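Open wire wine racks on covered tables: guidance for tasting room members
Reading time: 5 minutes
Zokstead Household and Cellar Forum > Storage and serving

Polyxeni Economou
2026-09-05

Members have asked for a common position on the small wire wine racks now used on the side tables. The matter was last raised in February, when it was agreed that the older closed boxes would be withdrawn. I set out below what I propose to add to the room guidance, and I should be grateful for comments before the text is fixed.

The table is to be covered with brown paper and marked out in squares with blue tape. Racks are to be placed inside the tape and not against a wall. A rack is to be set down empty and checked for balance before any bottle is put in it. Bottles go into the lower rings first. Where a bottle is to be carried to guests, it is to be laid on a tray and the tray moved with both hands.

The type of rack I have in mind is the copper-coloured one, bent from thin wire into loops and rings. 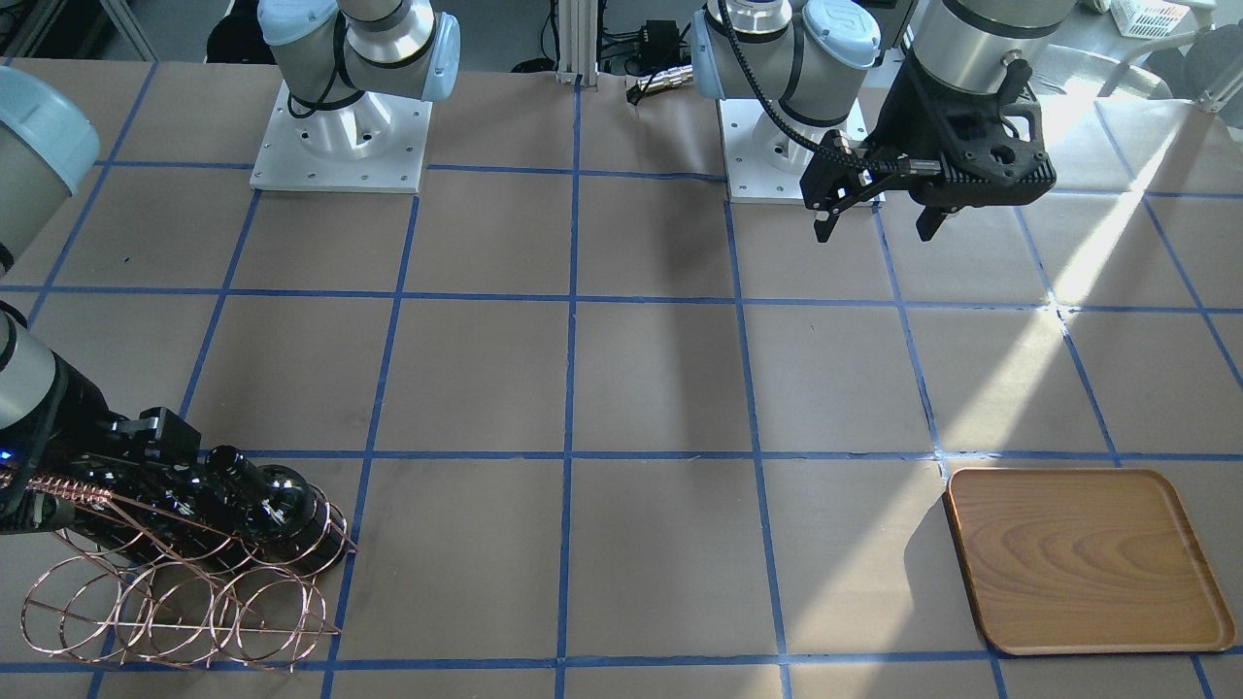 Nillberg wishes it to be recorded that racks of this kind are unsuitable for bottles with wide shoulders, and that the guidance ought to say so before it says anything about tape.

cellar_vlachopoulos
Reply 2

I support the proposal in general and disagree with it on one point. The instruction to fill the lower rings first is correct for a rack that stands in tiers. It is of no assistance with a rack whose rings overlap, where a member may reasonably be unsure which ring is the lower. I would suggest the words "begin with the ring nearest the table, and place the second bottle on the opposite side". I would also remove the reference to walls. Several of our tables have no free side.

Nillberg
Reply 3

My objection stands. I have used a rack of thin wire at home for 31 weeks and it is perfectly sound with straight-sided bottles. With a broader bottle the neck rides up and the label is scraped. The guidance should state a preferred shape of bottle, or else the room should keep one closed box in reserve.

ciltik_house
Reply 4

With respect to the previous contributor, a scraped label is a matter of appearance. The more serious question is the tray. In my view trays should not be used for bottles at all, except for bottles standing upright in a holder. A bottle laid on its side will roll as soon as the tray is tilted, and a rim will only slow it down. Our own practice at Ciltik is to carry each bottle by hand and to use the tray for glasses.

Polyxeni Economou
Reply 5

I am obliged to all three members. I accept the wording offered in Reply 2 on the order of filling, and the reference to walls will be removed. I do not accept that trays should be withdrawn.
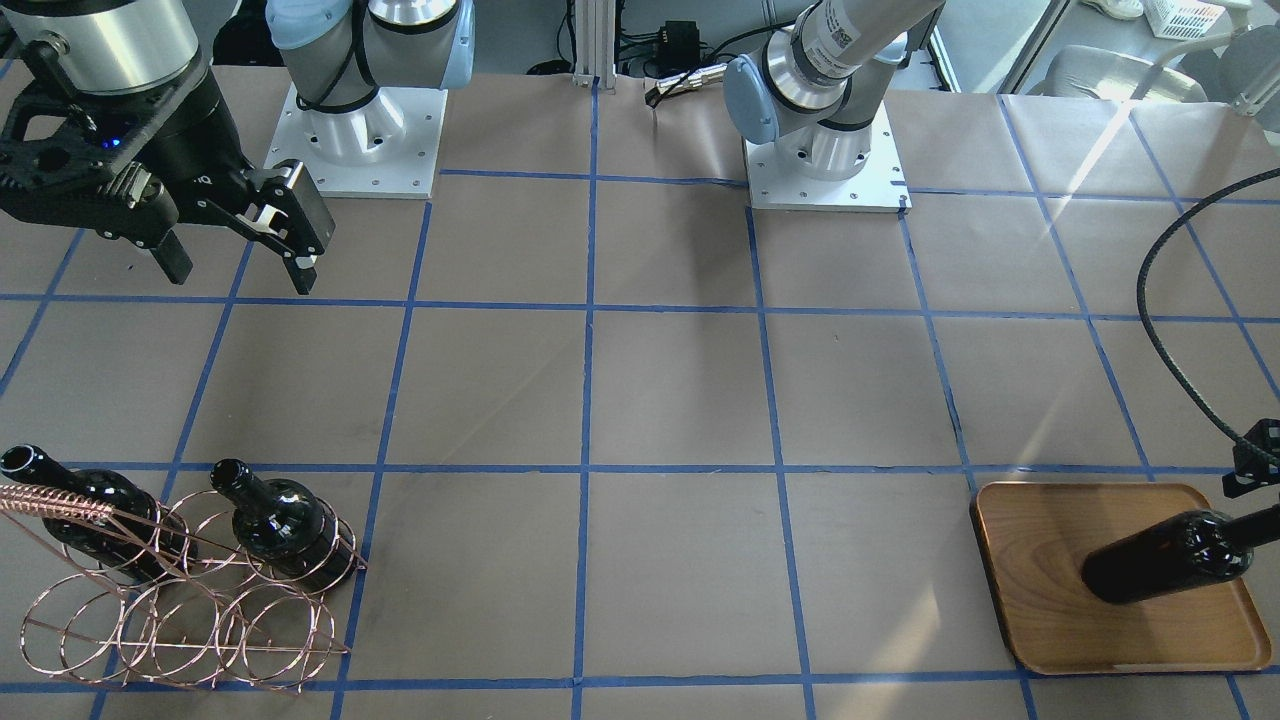
Carrying by hand is acceptable for one bottle, but members who are serving a full table will make several journeys and the door is narrow. A tray allows the bottle and its cloth to travel together. I would draw attention to the raised rim on the wooden tray, with the bottle lying on its side there; a flat board would offer nothing of the kind, and I propose that only rimmed trays be permitted. As to the point made by ciltik_house, a folded cloth placed beside the bottle should limit rolling – I will add this to the text.

On the shape of bottle, I am content to include a line advising care with broad shoulders. I am not in favour of keeping a closed box in reserve, as the shelf has been given over to glasses.

cellar_vlachopoulos
Reply 6

Agreed as to the rim. Could the guidance also state who is responsible for renewing the paper? It marks easily, and at present it is changed only when a member complains.

Nillberg
Reply 7

I can accept a line on broad shoulders provided that it appears in the first paragraph. I remain of the opinion that one closed box would be prudent.

ciltik_house
Reply 8

I do not withdraw my objection to trays but will not press it. Please note my disagreement in the record.

Polyxeni Economou
Reply 9

So noted. The paper will be renewed by whichever member closes the room, and the revised text will be placed in the room folder with the line on bottle shape in the first paragraph.

Recent in Storage and serving
Removing tape residue from waxed tables
Cloths for serving: cotton or linen
Closed boxes withdrawn in February: where to return them
Shelf space for glasses at Zokstead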